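旧衣回收点扩至全城 居民可在家门口交旧毛衣

库莱塔诺（Culetano）市政府宣布，自2022年10月起，全市旧衣回收点增至94处，覆盖所有街区。居民可以把不再穿的毛衣、外套、床单和窗帘送到离家最近的回收点，不收取费用，也不需要提前登记。

该市的旧衣回收工作从今年5月开始试行，最初只在弗洛雷斯（Flores）区设点14处。市环境处称，试行期间收到的纺织品总重1298公斤，其中针织类所占比例最高，棉质床品次之。环境处原先估计居民交来的主要是童装，实际情况与预想有出入，分拣线的人手安排也因此作了调整。

负责这项工作的科斯特尔·鲁苏（Costel Rusu）表示，针织衣物过去大多随生活垃圾一起处理。“毛衣不像牛仔裤那样容易转卖，袖口松了、起球了，二手店一般不要。但纱线本身往往还能用，拆开以后可以重新纺，也可以做填充料。”他说，混纺面料的处理难度较大，目前只能按成分标签粗分，标签剪掉的衣物要由分拣员凭手感和经验判断。

回收的衣物统一运往佐拉尔（Zollar）公司位于城东工业区的仓库。仓库按三个去向分拣：状况良好的清洗后交给社会救助机构，供冬季发放；有轻微破损的送到缝补工坊；不能再穿的则打包送往再生纤维厂。佐拉尔公司与市政府签订的合同为期2年，期满后重新招标。
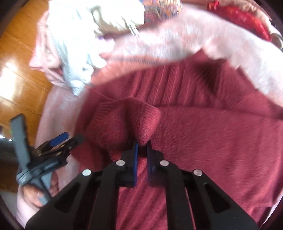 弗洛雷斯区的缝补工坊设在旧邮局一楼，每天上午开门。居民除了可以把衣物留在那里修补，也可以自己动手，针线和纽扣由工坊提供，毛线须自备。工坊还开设基础课程，内容包括织补破洞、更换拉链和收紧松掉的领口。第一期课程已经报满，第二期的报名办法将张贴在各区服务站的公告栏上。

一些居民对新增回收点的位置有意见。河滨路的住户向区议会反映，回收箱摆在公交站旁边，占用了候车的地方，下雨天更不方便。环境处答复说，该处回收箱将移到对面的停车场入口，施工部门正在平整地面。老城区街道较窄，大型回收箱放不进去，只能使用容量较小的箱体，清运次数会相应增加。

也有商户询问，店里积压的库存能不能交到回收点。环境处说明，街头回收箱只面向家庭，商户的库存和布料边角须直接联系佐拉尔公司，由对方上门收取，费用按重量计算。裁缝店和窗帘店可以申请减免，申请表在市政厅一楼窗口领取，交表时须附上营业登记的复印件。

在回收办法的制定过程中，环境处参考了德国德累斯顿（Dresden）等地的经验，并派人前去了解分拣流程。鲁苏说，各地情况不同，不能照搬，库莱塔诺冬天长，毛织品多，衣物受潮后容易发霉，所以把重点放在了箱体防水和及时清运上。新回收箱的投放口加了挡雨板，箱底垫高，以免积雪融化后渗进去。

环境处提醒居民，投放前应把衣物洗净晾干，装进袋子并扎紧袋口。沾有油漆、机油的工作服不能投入回收箱，枕头、床垫和地毯也不在回收范围之内，这类物品仍须预约大件垃圾清运。鞋子可以投放，但要成双系好。口袋里的东西请事先取出，试行期间分拣员曾多次在衣物里发现钥匙和证件，无人认领的目前存放在市政厅失物招领处。

市议会下次会议将审议明年的回收预算，其中包括增购一辆清运车的费用。有议员提出，应当先公布试行阶段的开支明细，再讨论购车。环境处表示，明细正在整理，会在会议召开之前送交各位议员。

各回收点的地址和清运时间可在市政府网站查询，也可以向所在街区的服务站索取纸质地图。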